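The housekeeping floor at Kedeo in Rerkorville starts early. By the time I got Roya Kermani to sit down it was 10:40 and she had been up since four. She runs the rooms and linen side of the business, furnished apartments mostly, 80 of them over three buildings, and for the past two years she has also been the person who has to make the automation work. Her words. "Nobody asked if I wanted it on my badge," she says. "One Monday it was on my badge."

We talk in the linen office. Door open, phone going. She answers it four times and I have left those parts out.

First thing I want to know is what has changed, day to day. She goes straight to the carts. The carts drive themselves now, corridor to service elevator to laundry, and the cleaners no longer push them. "That was the easy one. Everybody's shoulders liked that one. You had people going home with ice packs." The scheduling was harder. The old list was on paper, made by her, the night before. Now a program called Stotik makes it at five in the morning and changes it all day long. A guest leaves early, the list moves. A guest wants to stay till two, it moves again.

"On paper you knew your day. You knew you had nine rooms and you knew which one would be terrible and you did that one first, or last, depends what sort of person you are. Now you know your next room." She thinks about it. "Some people like it. The younger ones, they're used to a phone telling them. I had one woman, very good, very fast, she left over it. She said I don't mind the work, I mind not knowing when it's lunch."

Did she try to get her to stay? "Of course I tried. I fixed lunch too. Lunch is locked now, Stotik can't touch lunch. But I fixed it after she'd gone, so."

Then there is folding. It is the part visitors ask about, and the part Kermani seems to enjoy most, although she'd been warned off it by a colleague in another city who told her cloth was hopeless. Kedeo does guest laundry as well as its own, shirts, jeans, kids' stuff, all of it folded by hand and left on the bed. The plan, with a small supplier called Ospina, is to have a machine do the simple pieces. To get there somebody has to show it how. So for part of each week members of her team fold clothes with a pair of hand-held grippers in place of their own fingers, over and over, on a made-up bed in a room that's taken off the booking list. 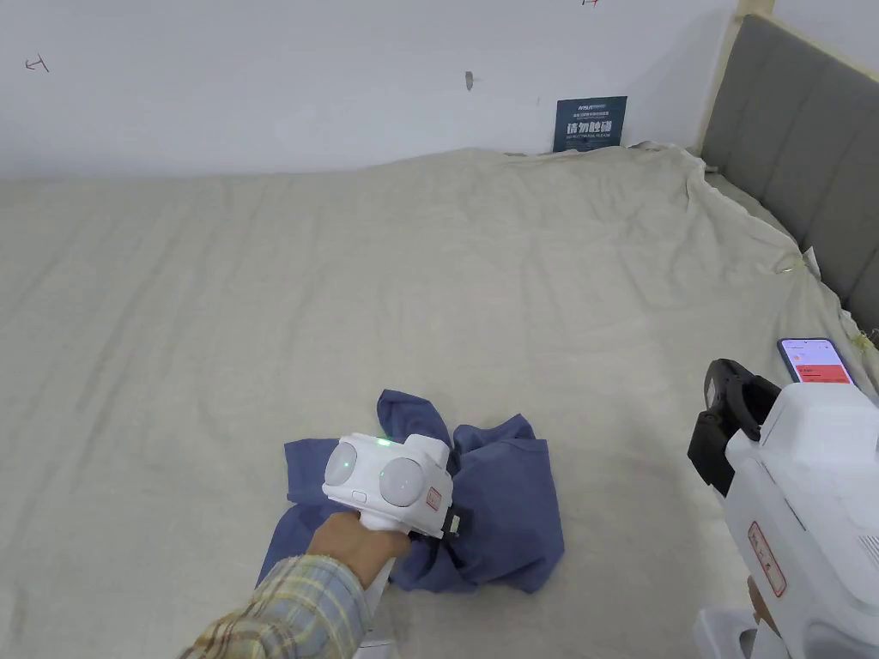

"People think it's a joke job," she says. "Go and pick up a shirt with two pinchers. You find out how much your fingers were doing." The first week was bad, she says. Sore thumbs, a lot of swearing. One of the men on the team had folded for eleven years and could not get a sleeve flat. He was furious. By the third week he was the best they had, and then he started to have opinions about how everyone else did it.

I ask whether the team knows what they are making. Whether it's a bit like training your replacement. She doesn't dodge it.

"They asked me that before you did. In the first meeting, in front of the supplier. I said yes, it's partly that. If it works there will be less folding for people. I wasn't going to stand there and say it's only to help you." What she could get, she got in writing: no one on the current team loses hours over the folding work for two years, and time with the grippers is paid at the higher rate, the one they use for training new starters. "It took a while. Management thought it's sitting-down work, why more money. I said it is not sitting down, come and try it. One of them did come. He lasted one towel."

Has it made anyone's job better? Long pause here, phone rings, she lets it go for once.

"Different. I would say the carts, better. The list, worse, then a bit better. The folding, ask me when it folds something." At the moment the Ospina machine itself lives in the supplier's workshop and she has been to see it twice. It did a washcloth. It did a pillowcase, slowly. Trousers it picked up by one leg and held there "like it was waiting for someone to come and take them off it". She laughs about that one for some time.

What surprised her was what the sessions did to the way the team talks about the work. There was never a right way to fold at Kedeo, she says, there was just how whoever trained you did it. Now they have to agree. Do you smooth first or square it up first. Do you turn the legs in or the waist down. "We had a forty minute argument about jeans. Grown adults. I learned more about my own people in that than in all the review forms." The result is a one-page sheet taped up inside the linen cupboard, and new starters get it on there first day.
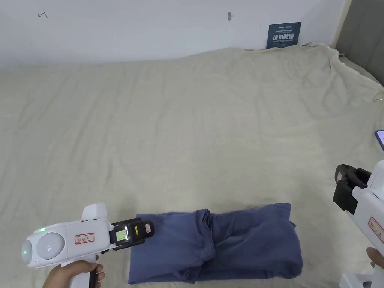
Trousers or shirt, the fold gets done with a gripper in each hand. Kedeo, Rerkorville.

She is less happy about being measured. Every session gets logged, how many pieces, how long for each. The supplier needs it, fine. But a printout turned up on a manager's desk with names on, and she went upstairs that same afternoon. "I said this is for the machine. It is not for deciding who is slow. If you want people to do it carefully you can't sit behind them with a stopwatch." The names have come off since. They use numbers, and she keeps the key to the numbers in a drawer. She pats the drawer.

Rooms are the other thing. A room used for folding is a room not earning, and in July that hurts. They picked 101, next to the laundry door, bad light and noisy, the one guests complain about anyway. In the busy weeks it goes back on the list and the folding stops. The supplier doesn't love this. "They want steady. I said I have a hotel business, steady is not what I have."

Would she do it again? She'd do the carts again tomorrow. With Stotik she would have put two cleaners in the meetings from the start, "because the people who bought it had never turned a room in their lives and they decided a room takes the same time if it's a business guy or a family with a baby. It took us months to get that out of it."

And the folding? "I'm curious. I want to see it do a pair of trousers, one time, properly. Then I'll worry." She is already standing up. Somebody in the corridor needs pillowcases and the cart that has them has gone to the wrong floor. She goes off to get it herself, by the stairs.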